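Drainage works on the main approach: status

The paved approach to the Rullaren building will be regraded in four stages. Dodon holds the contract for the paving and Wostenico is supplying the channel drains. The survey was completed in January, during a thaw, when surface water is at its worst and the fall of the paving can be checked without instruments.

Levels were taken at 30 points between the plaza and the main entrance. The original design called for a cross-fall of two percent toward the lawn. At most points the measured figure is under half of that, and near the plaza end it reverses. Water that should leave over the side stays on the walking surface and refreezes overnight.

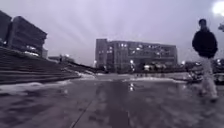
Lindiwe Lekota writes that the regrading is welcome but that the plaza should come first, as people cross it from several directions and have no edge to hold to when it ices over. She also asks whether grit will still be put down while the work is going on.

The order of stages has been set by the outfall, which lies at the building end. Working back from it means each stage can drain as soon as it is finished. The plaza is therefore stage four. Gritting continues on all open sections, morning and late afternoon.

The curb is a separate matter. It stands higher than the paving along its full length and has no openings, so any water that does run toward the lawn is held against it.

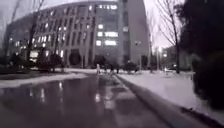
Six gaps will be cut at low points, each fitted with a cast grate set flush with the paving. The lawn can take the extra flow except when the soil is frozen, and for those periods the channel drain carries the load to the outfall. Its rated capacity is around 2,000 liters an hour.

Pedestrian access will be kept on one half of the path during stages one to three. Bicycles should be walked past the barriers. The Mokgethi side door stays open throughout and has step-free access. Stage dates will be posted at the entrance once Dodon has confirmed delivery of the grates.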